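Nokska Two-Tier Steamer: Review After a Summer of Use

Filed under Kitchen, Pots and Pans 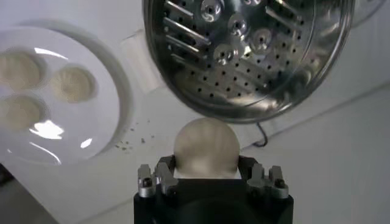 Is a stainless steel steamer worth buying if you already own a bamboo one?

For most people who steam once a week or more, it is. Steel washes faster, it doesn't hold on to the smell of fish, and you can put it away damp without finding mold on it later. If you steam a few times a year and like bringing the basket to the table, keep the bamboo.

I bought the Nokska at the Masson kitchen store in Castuscombe in August. It replaced a bamboo set that had split along the bottom ring. I paid full price.

What you get

A base pot, two steamer trays, a glass lid and a thin booklet. The booklet has care instructions and a timing chart, and the chart is too cautious. It gives 17 minutes for broccoli, and at that point the broccoli is mush. I ignore it and go by feel.

The pot works as a regular pot, too. I have boiled pasta and made soup in it with no trouble. The bottom is thick enough that onions don't scorch right away.

Steaming

With the pot a third full, water comes to a boil quickly on my gas burner and holds a steady simmer on low. One fill lasts about 40 minutes with the lid on. For longer jobs, such as a pudding or a whole squash, you have to lift the trays off and add more water. A fill spout on the side would fix this, and the Nurwood steamer I borrowed from my sister has one.

Both tiers cook, but the lower one is faster. I put potatoes and carrots on the bottom and greens on top. Dumplings did well on either level once I lined the tray with parchment. Without a liner they stuck, and I tore a few getting them out. A cabbage leaf works as well as parchment and can be eaten.

Steel does drip more than bamboo. Bamboo soaks up some of the moisture, while a glass lid lets it collect and fall back on the food. Buns came out with wet spots the first time. Wrapping the lid in a dish towel and tying the corners up over the knob solved that. Keep the towel well away from the flame.

Handles

This is my main complaint. The handles on the trays are small bare metal loops and they get hot. You need mitts, and thick mitts barely fit. I ended up buying a pair of thin silicone ones. The pot handles are larger and easier to grab.

Cleaning

Everything except the lid goes in the dishwasher. The booklet says to wash the lid by hand. Starch can dry in the holes of the trays if you leave them overnight, and a short soak with a stiff brush takes care of it. My water is hard and leaves a white ring in the pot. White vinegar removes it.

Storage

The trays stack inside the pot with the lid turned over on top, so the whole set takes up one spot in the cabinet. It is heavier than it looks. I wouldn't keep it on a high shelf.

Compared with the Nurwood

The Nurwood has the spout and better handles, but its trays are shallower and a whole fish doesn't fit. It also rattles at a full boil. I would take the Nokska for the deeper trays and put up with the handles.

Rating: 4 out of 5. One point off for the tray handles.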